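Work, Machines and People
Notes for week 8: When the arm arrives on the bench
2022-10-13

Hi all. These are the notes I talk from, cleaned up a little, so if you missed the session you'll get most of it here (minus the arguing, which was the good part). Please read them before the seminar, and bring one example from a job you've had yourself. Any job. Last year somebody brought a bagel slicer and we got forty minutes out of it.

Where we left off

Last week was the long history, and we ended in 1883 with the Sugden mill ledgers. I asked you to look at the wage columns before and after the new carding machines went in. Most of you spotted that the total number of hands barely moved. What moved was who they were and what they were called. "Minder" shows up as a job title, and it pays less than the title it replaced, even though the minders' own letters describe a job that wanted a lot of attention. Keep that in your head, please! A job can keep its headcount and still turn into a different job, and the pay sheet is often slow to notice, or notices in the wrong direction.

The Illent case

So, this week: Illent, the small parts firm in Trotirthorpe. They do sorting, kitting and repacking for other companies. You get a bin of mixed bits, you put the right bits in the right little boxes and drawers, you close them up and send them on. It's light work and it's fiddly, and until recently it was all done by hand at benches. There were 18 people on the kitting floor when I first visited.

I spent a good while with three of them. Duygu Yazıcı had been kitting for years and was the person everybody went to when a count came out wrong. Orhun Tatlı was newer and fast. Oğuzhan Karabulut ran the shift, and he was the one who had to explain the arms to everyone, having had them explained to him over one long lunch.

The plan on paper was simple. Tabletop arms would take over the most repetitive pick-and-place tasks, and the people would "move up" to checking and exceptions. I put that phrase in quotes on the slide and I'll do it again now, because we need to ask what's up about it. Duygu's view was that she had already been doing checking and exceptions, all day long, in between the easy stuff. The easy stuff was where she rested. Take it away and you have a shift made entirely of problems.

I think that's the most useful thing anyone told me there, so let me stay on it a bit. When we draw a job as a list of tasks, we tend to draw the boxes all the same size and then cross some out. But tasks lean on each other. A dull one gives your eyes a break, or lets you chat with the next bench, or gives you ten quiet minutes to work out what went wrong with the last order.

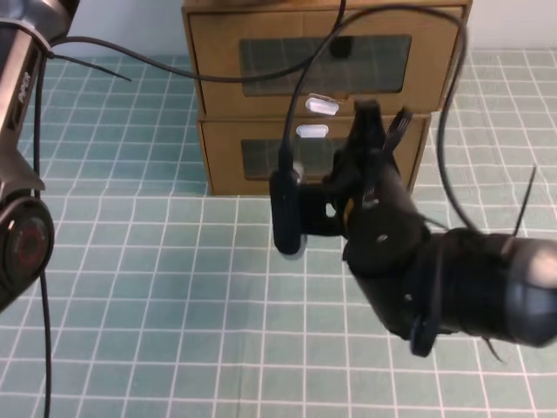 Orhun had the opposite reaction, and I don't want him to get lost here. He liked it! He'd been bored stiff, he said so to anyone who'd listen, and he was the first to ask if he could learn to set the tasks up. Within a few weeks he was the one placing the parts, running the motions over and over, and writing down every time something slipped. He used the word "teaching" for this. Duygu used the word "babysitting." They were talking about the same hour of the same afternoon.

Some of you will want to say this is about age, or personality, and maybe a little. I'd look first at what each of them stood to lose. Duygu's standing on the floor came from speed and from knowing the parts by feel. Orhun hadn't built that up yet. He was starting from zero either way, so why not start on the new thing?

What actually goes on in a day

I asked Oğuzhan to keep a plain log of one shift, and you have the extract in your packet. Please don't skip it, it's more interesting than it looks. A few things I'd underline:

Setup is work. Clearing the table, putting the boxes and drawers back where they should be, checking that no cable is going to catch on anything, starting over. None of this has a line in the old job description.

Waiting is work too, though it doesn't look like it. You can't wander off, you can't really start something else, and you feel silly standing there. Two people in the log mention sore feet. Under the old setup everyone had stools.

Stopping the machine is a decision. Who's allowed to make it? In the first weeks people were shy about it and would call Oğuzhan over. Later they just stopped it themselves and wrote it up after. I asked when that changed and he couldn't tell me, there was never a meeting.

Tidiness changes meaning. A person can find the right drawer on a messy bench. For the arm, the bench has to be kept a certain way, and so the people keep it that way, and some of them felt they were now the ones being arranged. (Ezekiel Tran, whose chapter you read for today, has a name for this, "bench discipline." I find the name a bit grand but the chapter is very good on it.)

The Ternberg comparison

Sidra Qureshi studied a similar firm in Ternberg, and her piece is the second reading. Same kind of work, similar equipment, quite a different story. The big difference is when people were asked. At Ternberg the benches were brought in before anything was ordered, and the kitters picked which 2 tasks would go first. They picked the ones that hurt their wrists. The managers had wanted to start with the ones that took longest.

Now, be careful. Qureshi doesn't claim that everyone there ended up happy, and one of her best interviews is with a woman who voted for the change and then missed the old bench terribly. What she does show is that people there talked about the arms as something they had a hand in, and complained about them the way you complain about your own car. At Illent they complained the way you complain about the weather.

For the seminar

Think about these, you don't need to write anything up:

Pick a job you've done. Which part of it was the rest? Would a manager have known?

Duygu and Orhun disagree about "teaching" and "babysitting." If you had to write the job title and set the pay, what would you need to find out first? Go back to the minders if you're stuck.

Would asking people earlier have changed anything for Duygu? I go back and forth on this one, so don't assume I've got an answer in my pocket.

Housekeeping

Essay topics are due to me before the December break, one paragraph is fine. If you want to use the Illent material, come and talk to me first, as some of the interviews can be quoted and some can't. The Qureshi piece is in the reading folder — the scan is a bit crooked on the third page but you can read it. Next week we're on scheduling software, and the reading is short.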